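秘境包团游

秘境包团游是旅游业中的一类跟团产品，通常把内陆偏远地区、河谷古镇或高原聚落打包成固定线路，以“秘境”“净土”“心灵之旅”等词语招徕客人。这一名称没有行业标准，也没有主管部门作过界定，哪条线路可以称为秘境，基本由经营者自己决定。

名称与范围

早期的宣传册多用“内陆观光”或“山地线路”，“秘境”一词在2000年前后开始成为常见卖点。使用者称，它强调的是游客稀少、风俗完整。这一说法值得怀疑：能够按月发团、配有停车场和团队餐厅的地方，很难再算游客稀少。部分线路与普通观光团走的是同一条公路，住的是同一批旅馆，差别主要在行程单的措辞和报价上。

典型线路

以Ruawai河谷线为例，行程从港口城市Gonport出发，经Pustton进入河谷，终点为Zamthorpe古镇。宣传材料列出51处“不可错过的景点”，其中包括观景台、桥头、路边集市和若干只在车上经过的地点。真正安排下车游览的部分要少得多，古镇停留2小时，河谷步道往往视天气取消，取消后一般不退款，改以购物点或茶馆代替。

所谓“与当地人同住”的项目也有争议。接待户多由地接社统一挑选，晚餐、歌舞和问候语大致相同。支持者认为这至少给村民带来收入，批评者则指出，收入如何分配从未公布，外界无从核实。
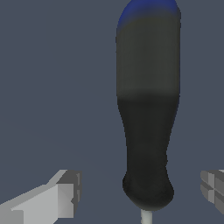
秘境包团游的报价为什么常常低于自由行？
经营者通常把门票、司机小费、单人房差和“自选项目”排除在报价之外，另从购物点取得返佣，全部计入后，总花费未必低于自由行。

费用与合同

合同中的“含全程用餐”有时不包括抵达日和返程日，“当地特色酒店”则不对应任何星级。“或同级”三字使用尤为广泛，实际入住的旅馆可以与宣传册所列完全不同。淡季（如二月）的优惠团价格较低，但河谷部分路段和步道可能关闭，宣传页上很少注明。

精神体验的宣传

不少线路自称能带来平静、顿悟或“洗涤心灵”的效果，并把参观寺院、清晨静坐列为核心内容。这类说法多出自经营者的文案和经挑选的客人留言，缺乏独立调查。静坐一项在Ruawai线上安排于早上6时，紧接着便是7时的集合出发，能体验到多少，各人说法不一。寺院方面是否同意以此作为商业卖点，宣传材料一般不作交代。

对目的地的影响

团队集中到达会在短时间内推高用水和垃圾处理的压力，Zamthorpe古镇的主街店铺也逐渐转为出售各地通用的纪念品。经营者常以“可持续”“小团制”回应，但小团的人数上限各家不同，同一天到达的几个小团合在一起，与一个大团并无明显区别。

参见：跟团旅游、购物团、地接社、乡村旅游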